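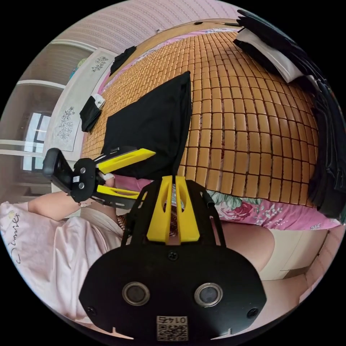 Randa Zoubi replied in the earlier thread that vinegar in the rinse had made no difference to her black pillowcases, which still left grey marks on a light sheet after several washes. I have the same result, so I am asking it as a separate question.

Black cotton pillowcases still rubbing off on sheets
Asked November 2003
Viewed 476 times

I bought 2 sets of black cotton pillowcases (Dellow, sold as colourfast) and the dye comes off on anything pale. Light contact does nothing. The marks show up where the case has been pressed against the sheet overnight, mainly along the hem and the side seams.

What I have done so far:

Cold wash on its own, ordinary powder, five times. The water ran clear after the third.
Soaked overnight in salt water, one handful to a laundry tub.
Half a cup of white vinegar in the final rinse, twice.

Front loader, spin at 1000 rpm, dried on the line in shade. Our water is hard. The label says warm wash, do not bleach, nothing else of use.

If the water is clear, where is the colour coming from? And is there a treatment that works at home, or do I just buy dark sheets?

Answer 1
Score: 94 – accepted

Two separate faults get called "running". Bleeding is dye leaving the cloth into water. Crocking is dye leaving the cloth by rubbing. A case can pass one and fail the other, and yours sounds like the second. Clear rinse water tells you very little about crocking.

Test it before treating it. Take a piece of white cotton, an old handkerchief will do, and wrap it around a fingertip. Rub a dry area of the pillowcase ten times with firm pressure. Repeat with the cloth damp on a different area. Damp is nearly always worse. Do the hem as well as the middle, as seams sit proud and take more of the rubbing.

Deep shades such as black and navy need a lot of dye, and some of it stays on or near the surface of the fibre without bonding. Cold water and powder shift it slowly. Salt does not fix dye in finished cloth. It is used in the dye bath, to push dye onto the fibre, and that is where the old advice comes from. Vinegar is used with acid dyes on wool and silk. Cotton is dyed with other classes and the vinegar has nothing to act on.

Procedure:

1. Turn the cases inside out and wash alone at the hottest setting the label permits. Yours says warm, so stay at warm.
2. Use a detergent meant for lifting loose dye. Gumora is the one I have used. Follow the dose on the bottle and go to the upper end of it in hard water.
3. Extra rinse, full water level if the machine lets you choose.
4. Dry, then repeat the rub test with a fresh piece of white cloth.
5. If the cloth still marks, repeat from 1. Three rounds is my limit.

Leave out fabric softener until the test comes up clean. Do not fill the drum. Cases tumbling against each other in too little water will scuff along the folds and you get pale lines that cannot be put back.

If three rounds make no difference, the dyeing was poor and I would return them. "Colourfast" on a packet may refer to washing only.
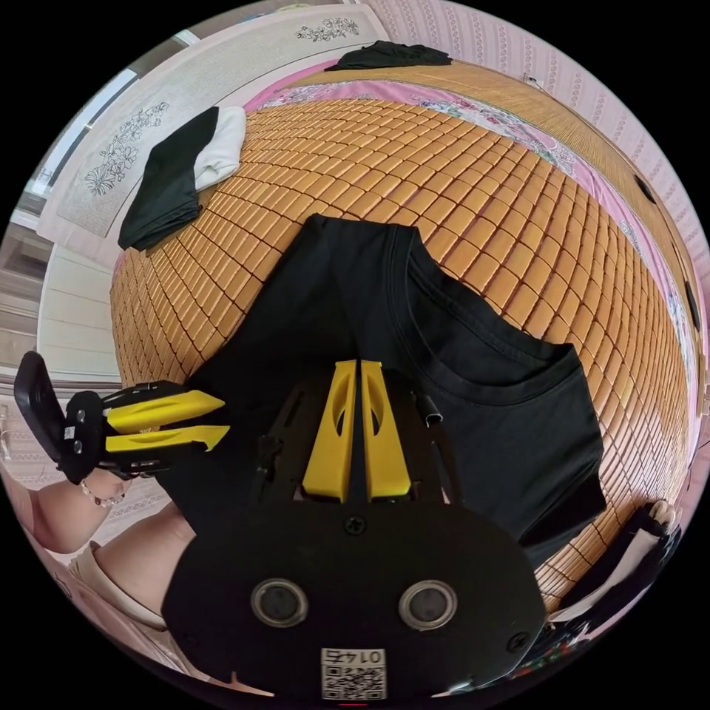
Comment on Answer 1: Worked for me on the second round. The hem took longer than the rest.

Comment on Answer 1: What about marks already on the sheets?
Reply: Wash the sheets straight away, separately, and keep them out of the dryer until the mark has gone. Oxygen bleach is fine on white cotton.

Answer 2
Score: 2

Sounds like cheap dye. I had a Srour set that did this from new until the following March and then I cut them up for rags. Try a dye fixative from a craft shop, my sister uses Akow on her quilts – not sure if it is meant for bought stuff or only things you dye yourself. Or yes, dark sheets.

Comment on Answer 2: Depends on the dye class. The fixatives sold for direct dyes can help a little with bleeding on cotton. They do less for rubbing, and some leave the cloth stiff. Try one case first.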